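Trimar Smoked Paprika Paste, 153 g jar

Trimar paste is made from red peppers which are dried over oak smoke, then ground with olive oil, garlic and a little salt. It is soft enough to take with a spoon. You can rub it on chicken, stir it in lentils or mix it with yogurt for a quick dip.

The flavor is smoky first and sweet after. It is not a very hot paste. If you like more heat, please look at our Terkine chili paste, which is made in the same kitchen.
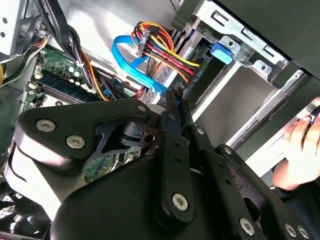
One customer wrote to us that she finds the paste too salty for soup, and that she now leaves out all other salt when she cooks with it. We agree with this advice. Taste the dish first, and add salt only at the end.

How to use it: for a tray of roasted potatoes, mix 2 spoons of paste with the same amount of oil. Turn the potatoes well in it and bake them for 40 minutes in a hot oven. The paste can burn at the edges, so it is good to stir once

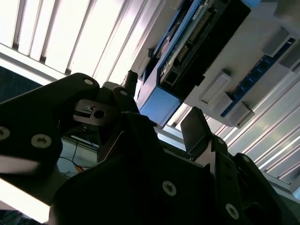

or twice during the baking. For fish, use less paste and put it on only for the last minutes.

After opening, keep the jar in the refrigerator and cover the top with a thin layer of oil. Always use a clean spoon.

For restaurants we also offer a tub of 1000 g. The recipe is the same as since January, when we changed to the peppers from Cabral.
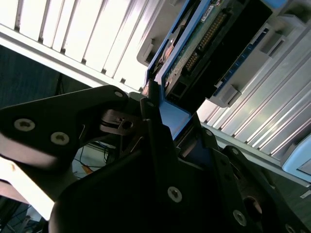

Drive in a blue caddy, close view

Ingredients: red peppers, olive oil, garlic, salt.
Packed in Trevberg.
Page updated 2 September 2018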